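Ticket 2153
Opened: February 19, 2025
Product: Pesonen coat rack, black metal pole, round base
Status: reopened by customer

Rack leans toward the window once anything heavier than a scarf goes on it. Bindatitz support says the floor is uneven. I doubt it. The vanity next to it has never rocked.

Tried so far:

Turned the base a quarter turn. Still leans, same side.

Tightened the pole into the base by hand, then with a strap wrench. Got maybe half a turn out of it. Better for a day.

Felt pads under the base, as suggested in your first reply. No change, and now it slides.

Reply from support, pasted in: "Please distribute garments evenly across all hooks." I own one winter coat and one bag. How evenly would you like them?

Moved everything off except the black bag and left it overnight. Pole was off by 4 mm at hook height against a plumb line in the morning. You can call that within tolerance, but I would like to see where the tolerance is written down, as it isn't in the leaflet.
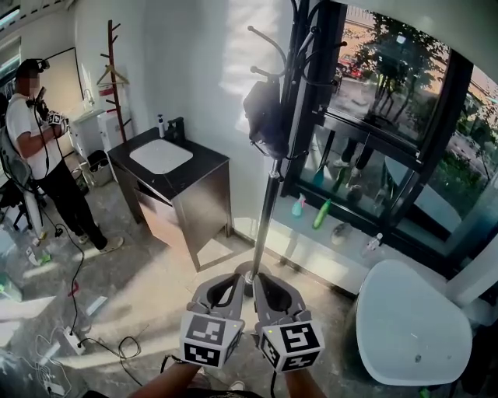 The old wooden coat tree by the back wall has stood straight since August with wet jackets on it, so I'm not convinced by the humidity theory either.

I think the thread at the bottom of the pole is cut crooked. Please send a new lower section. I don't want another bag of felt pads, and I won't be closing this ticket until the part is here and fitted.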